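My second winter with Wakitz

I promised in December to write about Wakitz again, and now I finally have the evenings for it. My first opinion was too quick. I had played it only with two people, and I said it was a dry game about canals. With four it is a different thing, and I want to correct myself.

Each player leads a trading house in the river town of Imesthorpe. You have a hand of 5 cards, and every card can be used as a boat, as a worker or as money. When you use it one way, you lose the other two. The game ends when the lock at Pambridge is built, and the players decide together, often without wanting it, how fast this happens.

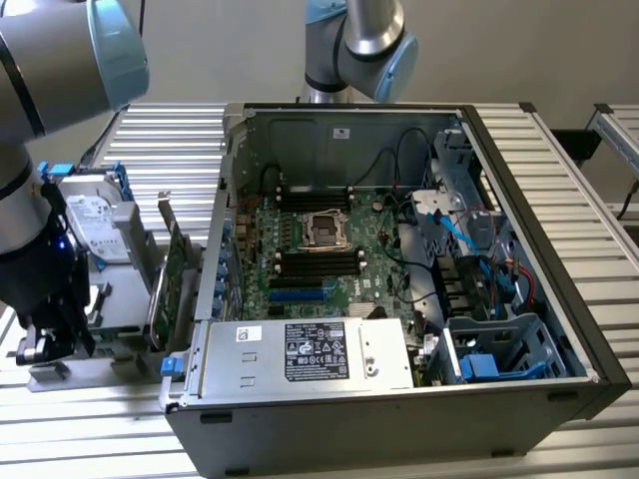

My biggest mistake in the early games was the warehouse. It gives no points for a long time and it takes the space of two houses, so I always built it last. Now I build it in the second round. The warehouse stores goods between rounds, and I began to think of it like the hard drive in a computer, the kind that sits in a gray plastic carrier with blue tabs: it does no work by itself, but all the other parts need something to be kept there. With the goods saved, you can wait until the price of salt goes up, and then you sell everything in one turn. My best score with this plan is 47. Before, I was happy if I reached 35.

The Lamrani cards are what I like less. Lamrani is the foreign merchant who visits the town, and his cards are much stronger than the normal ones. If you draw him in the first round, you are in front for the whole evening. We made a house rule: he is shuffled only into the lower half of the deck. It works well for us, but I think the rules should have this already.
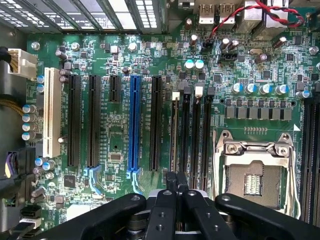

Page 2

The components are good. The boats are thick and easy to hold, and the map stays flat on the table. The rule book is weaker. It explains the locks in two different places, and the two places do not say the same about ties. We follow the second one, where the player with fewer coins goes first.

With three players I am still not sure. The river feels a little empty, and the third seat gets the best harbor too often. I would like to play it some more times before I write about that.

Posted 21 March 2020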